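December
By Tetteh Lamptey

Zellard pushed out a new release of Palari on Thursday, and I've been poking at it ever since (my inbox can tell). If you haven't met it, Palari is the planning layer that decides which arm goes for which part, and in what order, when two arms have to share one table. The old version worked through a fixed list. The new one looks at the tray again after every pick and rebuilds the plan from whatever is left, and I like that a whole lot more!

The parts it gets tested on are the annoying kind. Wires, mostly – little bundles that spring open, snag on their neighbors and never look the same twice to the perception model. Zellard's own test set has 900 tray layouts in it, and the release notes say the new planner gets through almost 300 of them that the old one simply gave up on. There's one round red board in the mix too, and I'd guess the software is grateful for something that keeps its shape.

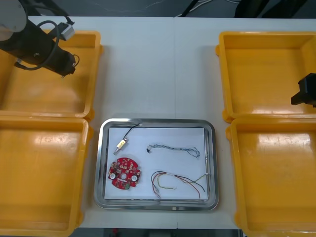

Do you have to retrain the perception model to move up to this release?

Existing models load as they are, and the only thing you need to redo is the table calibration, once for each arm.

I did that calibration myself and it took 11 minutes, most of them spent hunting for the right menu. The part I was really curious about was the shared space in the middle. Palari now treats the tray as something an arm has to reserve, so the second arm can keep planning its approach while it waits its turn. Before, it just sat there with no plan at all until the first one was done, and then started thinking. You can set how long a reservation lasts, too. The default is 3 seconds, a bit stingy for tangled cable if you ask me, but it's one line in the config and you don't have to restart anything to change it.

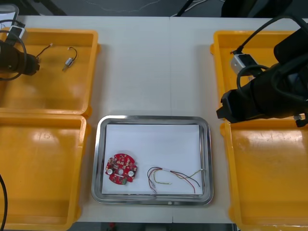
Two wire pieces in the upper-left bin, with the red board and the colored wires on the tray.

The log viewer, Mulligan, got an update as well. It'll replay a failed pick next to the plan that led to it, and I've already lost an evening to that (happily). What's still missing is a decent way to tell the planner that two parts are tangled together. Zellard says that's coming with Bavus, the next big version, but there's no date for it yet. I've asked for early access and will write it up if they let me in.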